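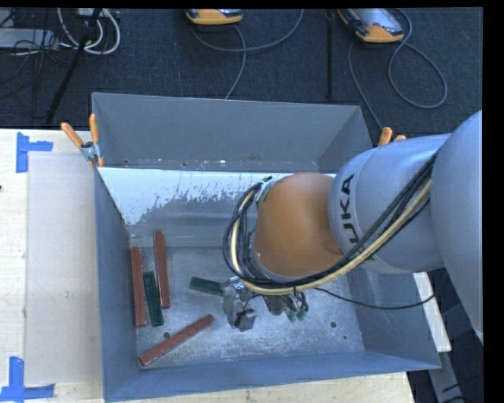 SLIDE 9: Bin cell, grasp planning stack

Search this site Enter keywords Go

Speaker: Mutua Okoth. Allow four minutes.

- The cell is a KUKA arm over a metal bin with sloped walls. Parts are long rectangular blocks, red-brown and dark green. Color is ignored by the planner. It only sees depth.
- Pipeline in order: point cloud, plane removal, box fit, grasp candidates, collision check, trajectory. Bello wrote the box fit. Flurina Steiner owns everything after it.
- Sampler draws 1,000 candidates per cycle. The collision check keeps 58 on a typical run. Say "typical run" out loud, the spread is on slide 12.
- Most rejects are finger against wall. The slopes take away approach angles near the edge of the floor.
- Second cause is finger against neighbor. Two blocks side by side leave no gap on the long faces, so the planner has to score the outer faces or the ends.

SLIDE 10: Ordering the picks

- Old rule was highest score first. It picked well and then left the hard pairs for last.
- New rule adds a term for what the pick frees up. Each block gets a clearance value, and the planner asks how that value changes for the others once the block is gone.
- Blocks that touch at one end are the case to talk through. The box fit can merge them into one long object with a bad center. Zamfira's fix splits the cluster wherever the two edge directions disagree.

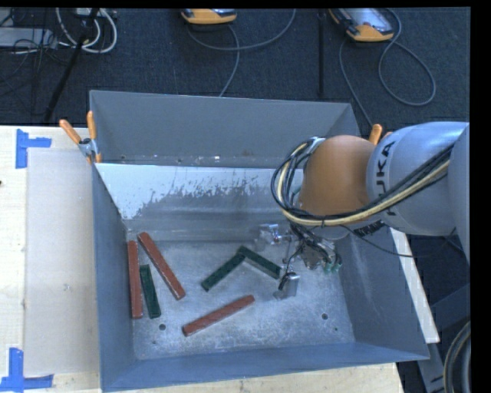
- The split test runs before the fit, so a merged box never reaches the sampler. Cost is 41 ms per cycle. Acceptable at our cycle time.
- Parallel neighbors are still a weak spot. Edge directions agree, so the test has nothing to work with. We fall back on known part width.
- If asked about learned grasps: tried in April, shelved, ask Flurina for the notes.

Next: slide 11, wrist cable limits in the trajectory solver.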